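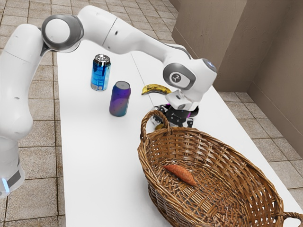
Ticket 1884
Product: Urutar results and timing
Reported by: Mac Giolla Athletics Club
Subject: 100 m times too fast after update, support says it's our starter
Status: Reopened by customer

I'm reopening this because it was closed as "user procedure" and I don't accept that. The reply told us to check that the start sensor was clipped to the gun properly. It was clipped to the gun properly. We have been clipping it to the gun for six seasons.

To repeat the problem in one place: since the June update, men's and women's 100 m and 200 m times come out quick. Distance races look normal, or at least nobody's time in the 2000 m steeplechase made anyone laugh. In the sprints we had a club runner with a best of 11.38 go 11.14 into a headwind, and the two men behind him also ran lifetime bests. All eight in the heat did, in fact. I have been around this sport long enough to know that eight people don't have the race of their lives in the same heat in a cold wind.

The line camera is fine. Order of finish is right and the gaps between runners are right. Whatever is wrong is wrong by the same amount for everybody, so I'd look at the zero and leave our starter alone.

Attached: results files for heats 1 to 4, start log, camera calibration sheet.

Reply from Urutar support

Thank you for the extra detail. Please try the following and let us know the outcome.

1. Restart the timing laptop with the start box unplugged, then plug it in after the program has loaded.
2. Open Settings, Start Input, and confirm the source is set to Gun and not Blocks.
3. Run a zero test and send us the picture file.
4. Check that the Jidero wind gauge is on its own port.

If the zero test passes, the timing is correct and the ticket can be closed.

Reply from customer

Did all four. Source is set to Gun. The Jidero is on its own port and always has been, and I'd like someone to explain how a wind gauge changes a runner's time, as opposed to the wind reading printed next to it.

The zero test passes. I'm not impressed by that. It fires one pulse with nothing else happening, and a real sprint start has blocks sending reaction data down the same box at the same moment. A test that leaves out the blocks will pass all day.

So we did our own. Two people at the finish line with hand watches, one at the gun, four practice starts with the blocks plugged in and four with them unplugged. I know what hand times are worth and I wouldn't put one in a results sheet. But you expect a hand time to come out a little faster than the camera. With the blocks unplugged, ours did. With the blocks plugged in, the camera was faster than all the watches, every run. I'd be curious to hear how that is user procedure.

Reply from Urutar support

We have passed this to the development team. In the meantime you may wish to install the latest patch, which includes general stability improvements.

Reply from customer

"General stability improvements" doesn't tell me whether start timing was touched. Was it? I'm not putting an unknown version on the laptop the week of a meet with 4 x 100 m relay qualifying marks at stake. If we send in marks and they get thrown out, it's the athletes who lose their places.

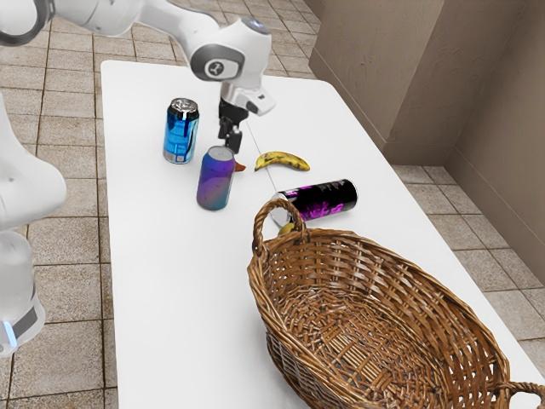 Pravbridge, Sep 27, 2019

Margus Rebane here, taking this over from first line support. I've read the whole ticket and opened your files, along with the raw start log.

You're right that the zero has moved. In heat 3 the box recorded two events: one from the blocks in lane 5, and the gun sensor 0.253 seconds later. The program took the first as an early gun signal and then corrected the wrong way, so part of the race was missing from every lane. Setting the source to Gun should stop it from listening to the blocks at all. Since the June update it doesn't.

Races without blocks can't trigger it, which fits what you saw in the distance events.

Workaround until there's a fix:

- Unplug the block cable from the start box before the sprints. You lose reaction times, and false starts will have to be called by eye.
- Or go back to the version before June. Export your entries first, as the older version won't open the new meet file.

The patch you were offered doesn't touch start timing. You were right to leave it alone.

Reply from customer

Thanks. First straight answer on here.

We'll go back to the old version. I'm not running a relay meet with false starts called by eye.

Two things still open. Can the heats be re-read from the raw log, or are those marks gone? We've already had to tell 53 athletes their times are on hold. And have other clubs been told? I looked at your notices page and it says no known issues.

Reply from Margus Rebane

Heats with a clean gun event in the log can be re-read. Of your four, that's 1, 3 and 4. Heat 2 has no gun event saved and I can't rebuild it.

I've asked for a notice to go out. I don't have a date for it.

Reply from customer

Then leave the ticket open until it's up. I'll check the page on Monday. Send the re-read files for 1, 3 and 4 with the logs beside them, please, and our referee will go through them before anything is published.

Status: Open, waiting on Urutar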